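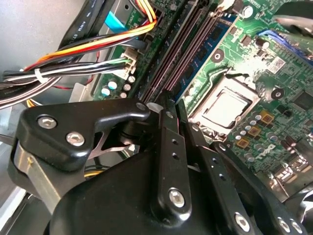
Wundo freestanding rear-projection screen

For video artists, small galleries and anyone showing moving image in a room that wasn't built for it

Irngate hire and sales / Screens and surfaces / Wundo

We love the Wundo. It is a cloth screen on a folding frame that stands up by itself in the middle of a room, so people can walk all the way round it and see the picture from both sides. It came out of a conversation with Mererid Phillips, whose two-sided film Mandum needed a surface that glowed as much from the back as from the front, and the second version of the frame is the one we still make. Mererid's film is slow (a woman crossing a tidal flat with a wardrobe door on her back, and very little else), and on a wall it looked fine. Out in the room, with visitors' legs showing underneath it, it was a completely different piece!

The picture area is 219 cm across in the 16:9 version. We make a 4:3 cloth for the same frame too, narrower, with black borders sewn in, and it is lovely for older tape work that you don't want stretched or floating in a big pale rectangle.

The cloth

Soft grey, matt on both faces, with enough give to pull flat but not so much that it sags over a long show. It fixes with press studs every hand's width along all four sides. Start with the corners, then the middle of each side, then fill in. If you begin at one corner and work your way along you will get a diagonal crease and have to do it again, as we all have.

The grey holds dark scenes well. White cloth is brighter, and we can supply one if you ask, but most people who try both go for the grey, especially for work shot at night or on grainy film stock. From the side the picture dims gently and stays readable a long way round, so a bench doesn't have to go dead centre.

The frame

Square tube, powder-coated black, hinged at the middle of each long side. The feet slot on from below and can face either way, which helps when one side is close to a wall. There is a channel inside both uprights for cable, should you want small speakers at the foot. Orest Kovalchuk welds every frame himself and will make odd sizes if you ring him before you've fallen in love with a particular number. Very tall and thin is possible. Curved is possible as well, although he'll want to talk about it first.

Two people can put it up. One tall and patient person can also do it, on carpet.
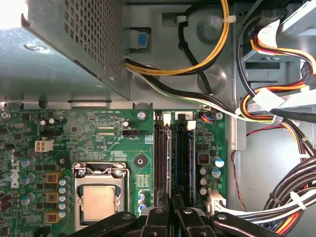 Can the Wundo be used with a projector on the same side as the audience?

It works from the front as well as from behind, though the picture will be a little less bright from the front and you will need to flip the image in the projector's menu when you swap sides.

Projectors and distance

You will get a good picture with most projectors meant for a meeting room or larger. A short-throw lens is worth having if the room is small, and for rear projection it keeps the bright spot of the lens away from people's eyes. Put the projector low or high, tilted slightly, and correct the shape with the feet first and the menu second. Keystone correction softens fine detail, and if your piece has subtitles you'll see it there before anywhere else.

Daylight is the enemy of all of this. Triệu, who showed a nine-minute loop on a Wundo in an old chapel in October, solved it by opening at half past four in the afternoon. Visitors came in as the windows went dark and the picture slowly arrived. We still talk about that one in the workshop.

What comes with it

Frame in two halves
Four feet
One grey cloth, 16:9, in a cotton bag
Eight spare press studs and a setting tool
Padded carry bag with shoulder strap
Lint roller (more use than it sounds)

Looking after the cloth

Roll it, picture side in, and keep it in its bag. Please don't fold it. Marks from fingers come off with a barely damp cloth and plain water. No sprays, no irons. If it has been packed away for months, hang it the evening before you open and the last of the ripples will drop out overnight.

Cloths do wear in the end, mainly at the studs, and a new one brings the whole thing back to life.

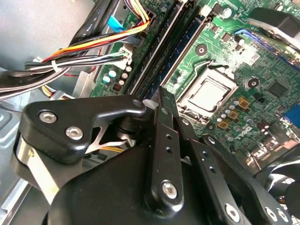 Desktop computer with the case open, processor and green motherboard.

Prices

Wundo complete, 16:9: £2983
Replacement cloth, grey or white: £466
4:3 cloth with sewn borders: £466
Hire, per week, frame and one cloth: £86

Student shows and artist-run spaces can hire for a second week free if nobody else has it booked. Just ask. Hire screens are the same as the ones we sell, with a few more scuffs on the feet.

Delivery and collection

The bag goes in the back of an estate car with the seats down. It will not go in a small hatchback, whatever angle you try. We deliver with our own van where we can, and Aled Ifans will stay to help you put it up the first time if you have the kettle on. Further off, we use a courier and a plywood box, and we would like the box back.

From people who have used it

"I hung three of them in a row and ran the same walk through all of them a few seconds apart. Children kept racing the figure from one to the next." Eluned Eynon

Ask us

Branwen Gough looks after bookings and knows which screens are out and when. Tell her the size of the room, where the windows are and how long your piece runs, and send a drawing if you have one, even a bad one on the back of an envelope. You are also very welcome to bring your work on a stick and see it on the Wundo in our back room before you decide.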